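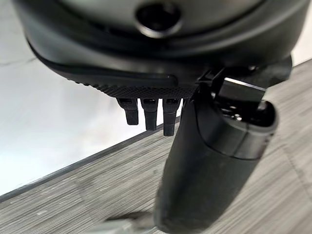 Bohdan Pylypenko had been told to expect an afternoon lost every time a gripper needed looking after, and he says the first one he serviced the new way was back at work before his tea had gone cold.

December 2021. Trunitz, which builds and looks after small handling cells for packers and light manufacturers, is very pleased to announce that its Plusance care plan is now open to all customers, after a long and happy trial on the Mykhailiuk packing line.

The plan is a simple one at heart. Each cell gets a settled routine for its gripper, carried out at the machine by the people who already run it, with one of our fitters on the telephone if anything looks out of the ordinary. The arm is parked clear of the work and locked off, and the housing is wiped down with a dry cloth. The knurled band is brushed out, as fine dust does love to settle in a crosshatch. Then the small screws in the bracket are checked with the torque driver we supply, and the finger is felt for play at its collar. A little movement there is the usual reason for a cell that has begun to set things down slightly crooked, and it is so much nicer to find it on a quiet morning than in the middle of an order!

The trial began in October and ran for 243 hours of production. Over that time the cell completed 3,261 picks between full services, and stopped unplanned on 2 occasions. Both stops were traced to a bracket screw that had worked its way slack, and we have moved that check nearer the start of the routine as a result.

"I have looked after grippers for a good many years, and I have always felt that the person standing next to the machine knows it best," said Volodymyr Vasylenko of Trunitz. "We have tried to write the routine the way you would explain it to a colleague, with the spanner sizes in the margin and plenty of room for notes."

Plusance includes a printed routine card, the torque driver, a set of replacement screws and a spare finger, all packed in a Gokex case that hangs on the cell guard. Customers with an existing service agreement can move across at their next visit at no extra charge, and cells of any age are welcome.

To arrange a first visit, please speak to your usual Trunitz fitter or ring the service desk.

ENDS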